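Stemden Community Kitchen: where we're at with the tableware money
October update for the Hekmont small grants team

Hi all, and thanks again for being so patient with us! When I last wrote, the new serving things were still sitting in boxes in the hallway. They're unpacked now, and we've spent the first part of the grant pretty much the way we said we would.
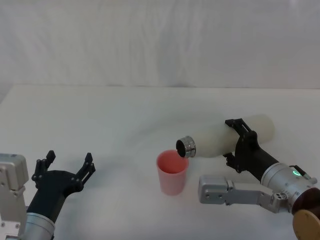 Our biggest job this quarter was sorting out the drinks table for the Sunday lunches. The old one wobbled and had a stain the colour of strong tea, so I'd been itching to see it go. I went for a plain white top, with white fabric hung behind it, and it looks so much fresher (the fabric could do with an iron, I know). It wipes down in no time too, and we've used it for 11 lunches so far.

Next up was cups. We ordered 12 from Mustonen to try before buying the full lot, and I'm really happy with them – light enough for the little ones, and they've got a bit of cheer about them. Stillov had a cheaper range, but their colours were all greys and I couldn't warm to them.
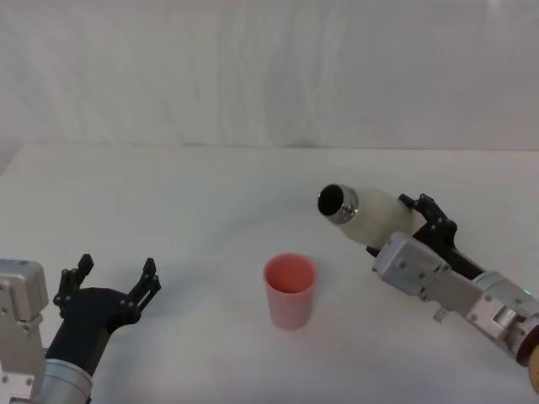

Pink plastic tumbler, wider at the rim than at the base.

People have been asking for a second colour so families can keep track of whose drink is whose, and I think that's a fair call. I'd like to put three of the spare shelf brackets back for a refund and use the money for that, if you're happy with the change. I still owe you the receipt for the tablecloths as well, sorry!

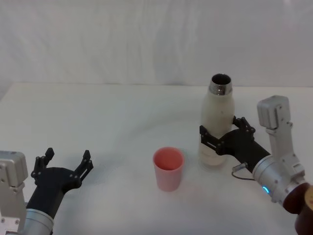
Still to do before the next report

Order the rest of the cups, about 15 more. Find a proper storage tub with a lid that shuts. Get a quote for a second table, the same height as the first.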